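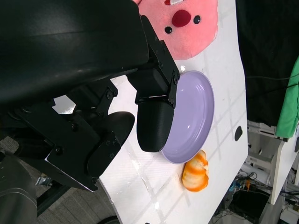 Tournament clock skips one blind level after the break

Reading time: 3 min

Opened by: Erhan Gündoğdu, card room Değirmenci
Product: Trokard, tournament module
Status: Closed, solved

First message

Hello. We run a poker tournament every week with Trokard on one laptop and the clock is shown on a Sorlow screen on the wall. Since the last update in February we have the following problem. When the break finishes, the clock does not go to the next level. It goes to the level after that. So the players leave for the break at blinds 300/600, and when they sit down again the screen says 500/1,000. The level 400/800 is never played.

The first time I thought I had pressed the button twice. The second time I was careful not to touch the laptop at all, and it was the same. The players were not happy, and one table asked for the level to be played again. I put the clock back by hand, but then the payout page showed a prize pool of 2,372, and it should be 2,250 (we had 15 entries of 150, no rebuys, no fee in the pool).

What I tried before writing:
- restarted the laptop and the screen
- made the same blind structure again from zero
- deleted the break and put it back. The skip came back too.
- tried without the screen. No change, so I think the screen is innocent. 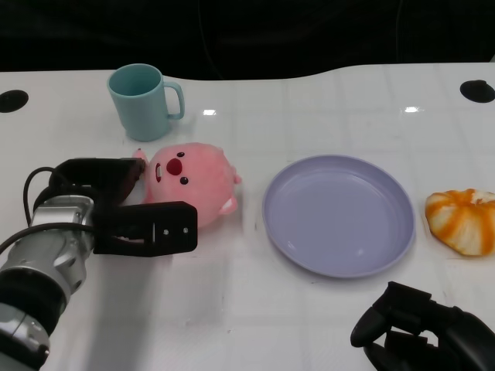

Reply from Guido Rizzi, support

Thank you for the clear report. Please send me the structure file and the event log. Can you also tell me if the option "Start next level automatically" is on, and if the same tournament is open on a second device?

Reply from Erhan Gündoğdu

The option is on. It was always on. I have attached both files. About the second device: yes, Elif Naz Avcı has the tournament open on a tablet at the registration desk, to seat the late players. She does not start or stop the clock there.

Reply from Guido Rizzi, support

I found it in the log. At the end of the break there are two "next level" commands, less than one second apart. The first comes from the laptop and the second from the tablet. After the update, every device with the automatic option on sends the command by itself. The old version let only the main device do it.

Please do this:
1. On the tablet, open Settings, Clock, and choose "Viewer".
2. Turn off the automatic option there also.
3. Save, close the tournament on both devices, and open it on the laptop first.

The prize pool is a separate thing. Your event has an "added money" line of 122, copied from an older template. Delete the line and the total will be correct.

Reply from Erhan Gündoğdu

I did the steps and made a test with short levels and three breaks. All levels came in the right order. The line of 122 was from a bounty evening last year, I had forgotten it. On Sat 27 March we played the real tournament and the clock was good until the end. You can close the ticket.
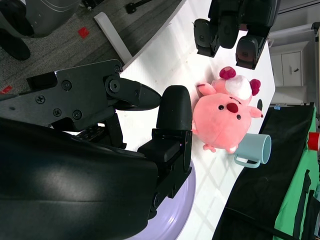
The plush toy on the table.

Filed under: Clock & Blinds, Multiple Devices, Payouts

Comments

Berkay Bozkurt
Same problem at Zitico, but we have two tablets. Setting only one to Viewer was not enough, you must do both.

Orhun Dönmez
Thanks, this helped. We had over 40 players waiting while I was looking for the missing level. Is the Viewer setting kept after an update?

Guido Rizzi
@Orhun Yes, it is kept. If you reinstall the app, you have to set it again.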